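Chapter 7
Preparing Children for Imaging Without Sedation

After studying this chapter, you should be able to:
– define procedural preparation and separate it from distraction
– explain why motion is the main cause of failed pediatric scans
– read a sedation log and calculate a repeat-scan rate
– outline a preparation visit for a child aged four to ten

7.1 The problem of motion

An MRI examination of the head requires the patient to lie still through several sequences, each lasting a few minutes. Adults usually manage this on instruction alone. Young children often do not. When the head moves during a sequence, the image blurs or shows repeated edges, and the sequence has to be run again. If movement continues, the scan is stopped and rebooked under sedation or general anesthesia.

Sedation carries its own costs. The child must fast, a second team must be present, and the recovery period takes up a bed. At Ovmont Children's Hospital, the imaging department logged 789 head scans in patients under ten over one audit period. Of these, 394 were done under sedation. The remainder were attempted awake, and the log does not record how many of those families had been offered any preparation.
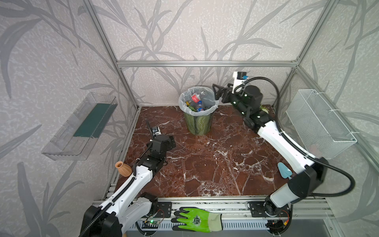

One parent told the ward staff at Ovmont that the noise had been explained to her but never to her son, and that he was the one who had to lie in it. Comments of this kind recur in the department's feedback forms. They point to a gap in practice: information is given to the adult, and the child meets the machine for the first time on the day.

7.2 Terms used in this chapter

Procedural preparation is any planned activity, carried out before the examination, that lets the child learn what will be seen, heard and felt. Distraction is an activity offered during the examination, such as music or a film. The two are often combined, but they are measured separately.

A mock scanner is a full-size shell with a moving table and recorded sound. It contains no magnet. The Tarkura clinic, discussed in Section 7.4, runs its mock sessions at 9 a.m. and allows a child to repeat the table movement as often as requested.

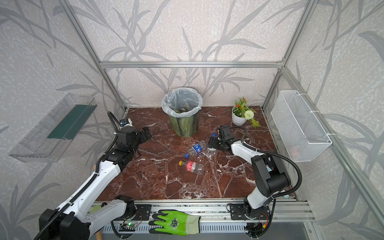 Figure 7.2. Work area with plastic bottles.

7.3 Calculating the repeat-scan rate

The repeat-scan rate is the number of examinations with at least one repeated sequence, divided by all examinations attempted – sedated cases are counted in a separate column. Rates from departments with different age limits should not be compared directly.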